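Notebook, Thursday, afternoon

Second week of the menu planner trial. The plan is for dinners only, five evenings, and one shopping list. Gholamreza Kordestani asked me yesterday why the list still has 203 items. I checked it: the same onion is written in three different ways, and Jiltex (the list tool) does not join them. I corrected the names by hand and will write to them.

The lentil soup from Quiroga recipe set is too big. It gives 1000 grams of cooked lentils for 2 people, so we must freeze half or change the recipe — I prefer to change it.
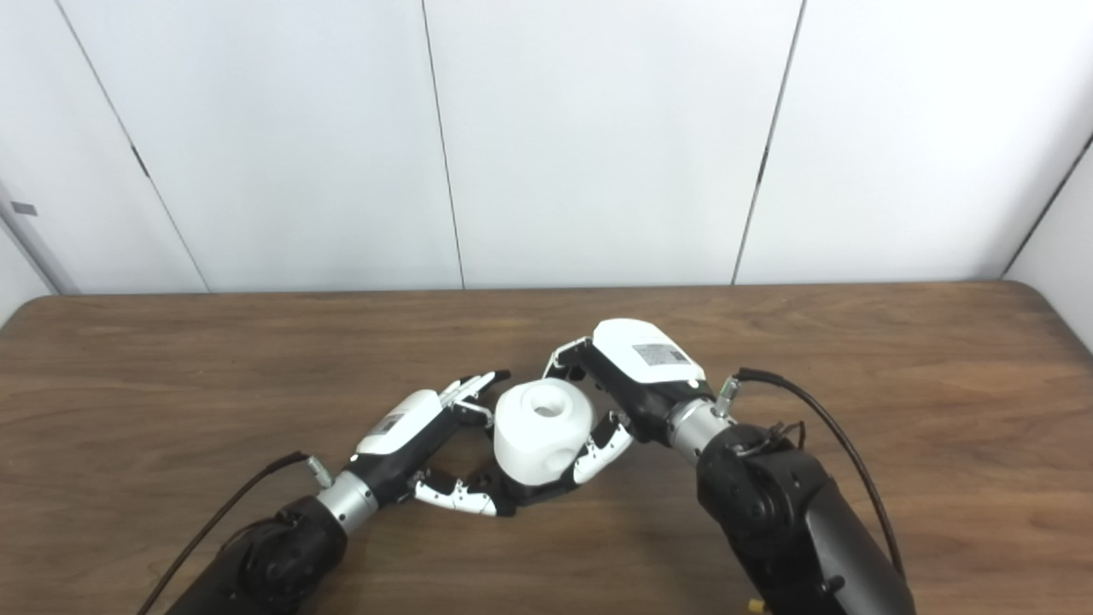 Leftovers are the next question for the planner. At the moment it treats every dinner as finished the same evening, and this is not how people eat. I want a "second day" mark for rice, soup and beans. For the test I need a short code for each meal, and also a small drawing on the card. For the freezer meals I will draw a short thick cylinder with rounded edges and a round hole in the top, like the white one between the two hands. It is quick to draw with a marker.

To do: ask Stindirard for the price of paper cards. Try the fish menu again, with less salt.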